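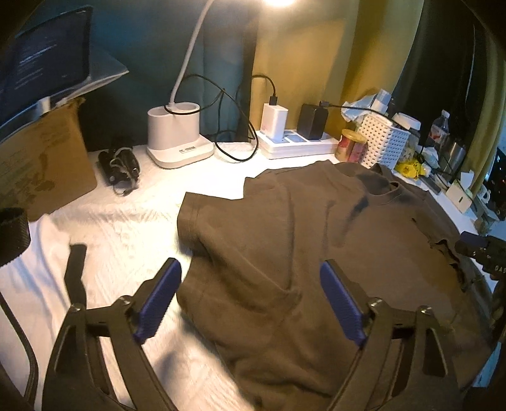
Wednesday, November 20, 2019

Lost most of a week to a gripper that wouldn't close evenly. Writing it down so I can find it next time.

The task is folding T-shirts on the desk with the hand-held gripper. Each session gets logged by the recorder on the Maltarik box, which saves the jaw opening along with the video. I've been at it since September and had 431 good folds saved. Then the replay script started rejecting files. The log said the jaws were fully shut while the video showed fabric still sliding between the pads.

I blamed the encoder first and swapped it for the spare from Studico. Same result. Then I blamed my code and went back to an older version of the logger — same result again, and one evening gone.

It was a pivot screw. One of them had backed out far enough for the linkage to rock, so the right jaw lagged the left by 6 degrees before it started to move. On thick cloth you don't feel it. On a thin hem the pads meet at a slant and the cloth slips out.
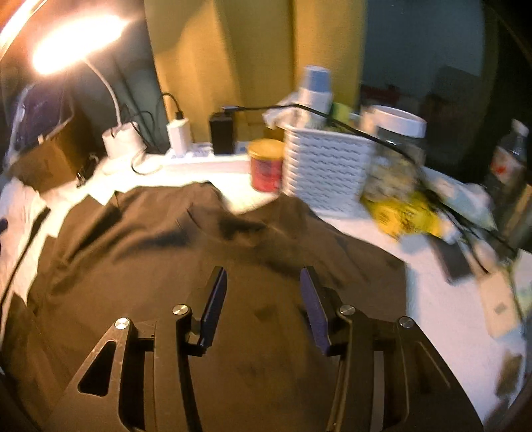 Filed under: Repairs

I took both arms off, cleaned the threads, put on medium threadlocker and tightened until the play was gone but the jaws still opened freely. Then I left it alone for 90 minutes, which was not long enough. The tube says overnight. I did it again the next day.

After that I zeroed the jaws and ran a brown T-shirt through the usual moves. The logged opening and the video agree now.

I'm throwing out everything from the last two sessions. I'll also check the screws every 3,000 closes — the logger already counts them, so it can print a warning.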